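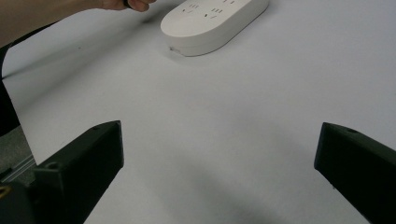 white strip on the white table, where it sits for now

Thread: Where do you put the power strip on a plain table?

tremik64
Ok so this is the setup. One table, white top, white strip lying loose on it. I want it off the surface or at least not in the middle of everything. Screws are out, the table isn't mine. Tape? Velcro? Clamp on the back edge? Would like it sorted before the end of April.

NyokabiM
Velcro. The wide kind, two short pieces on the underside. Held mine up under a desk for 13 months and counting. Wipe the table with alcohol first or it wont stick.

harkness_17
Disagree on going underneath. You end up on your knees every time you plug in a charger. Leave it on top, push it to the back, run the cord straight off the far edge. Done.

tremik64
Thats kind of where I was headed. But its white on white and I keep setting stuff down on it. Mug, notebook, whatever.

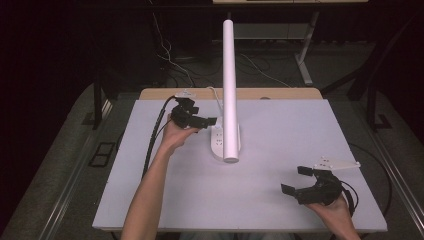

And the cord is the other half of it. It goes off toward the back and if anybody leans on the table the strip slides a bit. Smooth top, no grip at all. Tried a folded paper towel under it - useless.

plemus_fan
rubber feet. little stick-on bumpers, pack of 64 for cheap. four corners, wont move

NyokabiM
Bumpers help with sliding, not with the mug. Please don't put drinks near open sockets. Mount it.

harkness_17
Or move the mug?? Not everything has to be mounted.

Kittipong R.
Both fine tbh. Question is how often you swap plugs. Every day - on top, back edge. Once a month - underneath. And leave slack in the cord either way, a tight cord will drag it no matter what you stick on.

tremik64
Swap plugs a lot. Few times a day. So on top I guess. What angle tho, parallel to the edge or slanted?

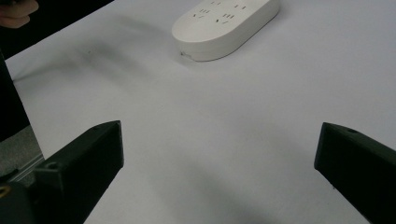 Re: angle (moved from page 1)

Kittipong R.
Parallel. Fat adapters hang off the side and you want them pointing at the back, not at your elbow.

harkness_17
slanted is ok if the cord comes in from a corner. I'd try it loose for a week before you stick anything down

nyamweya
Came to say check for an extension cord feeding the strip. If there is one get rid of it, buy a strip with a longer cord instead.

tremik64
No extension, straight to the wall. Ordering the bumpers tonight, will try parallel first. Velcro if that fails, sorry Nyokabi

NyokabiM
lol fine. still no mugs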